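Showing a Kitchen Robot Arm a Task: Tips for Cleaner Demonstrations

These tips are for people who teach a robot arm small kitchen jobs by showing them, either by holding the arm and moving it yourself (hand guiding) or by driving it with a controller (remote control). Most of them work the same in a simulator and on a real counter. The examples come from putting fruit on a cutting board, because it is a good first job and the mistakes are cheap.

Write the task down before you move anything

One sentence is enough. "Pick up the apple from the counter and set it on the board" is a task. "Tidy the fruit" is three or four tasks, and you will show it a different way each time. Keep the sentence next to the screen and read it before each try.

Decide what counts as finished. For fruit on a board, we use this: the fruit is fully on the wood, the gripper is open, and the arm has backed away by at least a hand's width. Stop the recording there. If you drive the arm back to its rest pose on some tries and not on others, the ends of your recordings won't match.

Hand guiding or remote control?

Hand guiding is easier to learn. You feel the weight of the arm and you can see straight down past the fingers. It is good for short reaches and for anything that needs a certain tilt of the wrist. The drawback is that your own arm is in view of the cameras the whole time, and a policy trained on those recordings has seen a person's sleeve in every one of them. If you must hand guide, move the arm once to save the path, then step back and play it with the cameras on.

Remote control takes longer to get good at. Plan on an afternoon before you keep anything. After that it is faster, your hands stay out of the picture, and it is the only choice in simulation anyway. Ayana Woldemariam set up our control station with the Wutero hand controller, and her rule is that new drivers throw out their first hour of recordings without looking at them. It saves arguing over which ones were good enough.

Setting up the counter

Wipe the counter and take off everything that isn't part of the kitchen. Mail, phones and coffee cups end up in the training data. Fixed things like a coffee machine can stay, but the arm has to be able to swing past them with the elbow up.

Put the board where the gripper can point straight down over all of it. Check the far corner first. If the wrist has to roll over to get there, slide the board toward the base until it doesn't. Turn a paddle board so the narrow end is away from where you plan to set things down.

Leave a gap between the pieces of fruit. Two fingers and the thickness of the gripper wall is the least you want. When pieces are closer than that, the outside of one finger pushes the neighbor while you are closing on the one you want.

Check the view from where you will be driving. The upper part of the arm can hide most of a board from one angle and leave it wide open from another. Go through your camera views with the arm in reaching position, not parked, and pick one main view that shows the fingers and the board together. Keep a second one for the times the first is blocked. 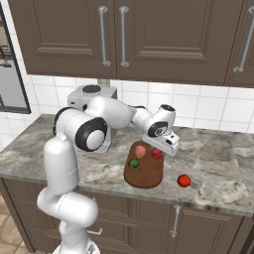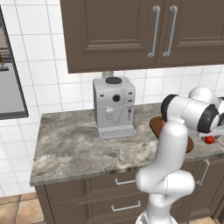
Moving the arm

Come in from above. Stop over the fruit, line up, then go straight down. Coming in on a slant looks quicker, but round things roll away from the first finger that touches them.

Stop for a short count before you close the gripper and again after. These pauses give you time to look, and they make the point of the grasp easy to find later when you are trimming. Don't stretch them out. A policy that sees long pauses will learn to sit there.

Close at the widest part of the fruit or slightly under it. Closing above the middle squeezes it down and out. On a peach or a tomato, use the lowest grip setting that lifts it. On an apple or a lime you can go up a step.

Lift before you travel. Clear the tallest thing between you and the board, then move sideways, then come down. Diagonal moves save a second or two and knock things over.

Keep one speed. New drivers rush the easy part and crawl through the hard part, and the arm copies both. If you can't do the grasp at your normal speed, slow everything to match it.

Let go low. The fruit should be touching the wood when the fingers open. A drop of even half an inch will roll an apple off a flat board. Open all the way, go straight up, and only then move off.

Fixing a bad try

If you miss the grasp and can recover smoothly, keep the recording and mark it as a recovery. These are worth having. Lift, line up again, go down again. A small number of them helps the arm get out of the same trouble.

If you miss and then fumble, throw it out. The same goes for bumping the counter, letting go and grabbing again in midair, or hunting around for the right camera view with the arm wandering.

Don't cut the middle out of a recording to hide a mistake. The arm seems to jump from one place to another and the training will choke on it.

When the arm stalls near the end of its reach, don't fight it. Back up the way you came, raise the elbow, and try again from a higher start. If it keeps happening in one spot, the board is too far out.

Changing things between tries

Move the fruit a little every time. If the apple is always in the same place, the arm will learn the place and ignore the apple. We draw a rough box on paper, mark where the fruit started for each try, and fill in the empty parts as we go.

Change the start pose too, but by less. A few degrees at the base and the elbow is plenty.

Leave the board alone for the first batch. Once the arm can do the job with the board in one place, start shifting and turning it. Doing everything at once makes it hard to tell what went wrong.

Swap which fruit is the target only if your task sentence names it. If the sentence says "the apple," then don't record the lime because it was closer. With more than one red fruit on hand, write the sentence so it is clear which one you mean, such as "the apple on the counter."

How many recordings

For one fruit and one board, 200 clean tries got our arm working on most starting spots. Liya Weldu kept going on the same task to 439, and the extra ones mainly helped near the edges of the board. Our whole kitchen set now stands at 2,478 across every task, and we would trade a good part of the early ones for fewer and neater.

Do them in short runs. After 30 minutes or so people get sloppy with the let-go. Switch drivers or take a break. It does help to have at least two drivers on any task, as long as they have agreed on the steps first.

Naming and saving

Use the task, the driver's initials, and a number. Put recoveries in their own folder. Write down the grip setting and the controller sensitivity, because both get changed and then forgotten.

Watch every tenth recording all the way through on the day you make it. We lost most of a week in June to a gripper signal that wasn't being saved. The arm moved fine on playback and the fingers never closed. A look at the first file would have caught it.

Before you train, play back 3 recordings picked at random from the same start. If the fruit doesn't land on the board in playback, sort that out first.

Care of the real arm

Take off rings and watches before hand guiding. Keep your fingers off the joint bands when the arm is loose, and have a second person near the stop button.

Wipe the finger pads with a damp cloth after handling fruit. Peach fuzz and juice both change the grip. Let the pads dry before the next run. Replace them when the surface goes shiny.

Wooden boards slide on a smooth counter. A damp dishcloth underneath works, or a square of rubber shelf liner cut smaller than the board so that it doesn't show. In simulation, turn up the friction on the bottom of the board until a light bump no longer moves it, and write down the number you settled on.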